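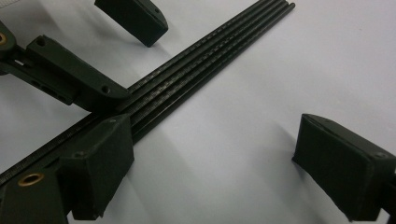

Is carbon fibre rod worth paying for in a home-built frame?

For most people building their first one, a plain steel or aluminium rod will do the job and leave money over for better bearings.

I have held this view for 8 years and still get letters about it. Carbon rod is light, stiff and good to look at, with that small checked weave showing through the surface. I use it myself. But weight only matters on the parts that move, and a lot of builders put carbon everywhere, including the base, where a heavier rod would sit better.

The printed parts deserve more thought than they get. A brass bushing in a printed boss is only as straight as the print around it. Martim Matos, who sells the Drurkex kits, told me most of his returns in March were bosses reamed out by hand. The rods were fine. People had spent their money on those and then rushed the plastic.

My advice is to print the brackets first, in a dull dark colour if you like, and push the bushings in cold and square. Try them on a cheap rod. If the block slides 59 times without catching, buy the carbon. If it catches, print it again. Cut the rods last, wear a mask for the dust, and seal the ends with thin glue.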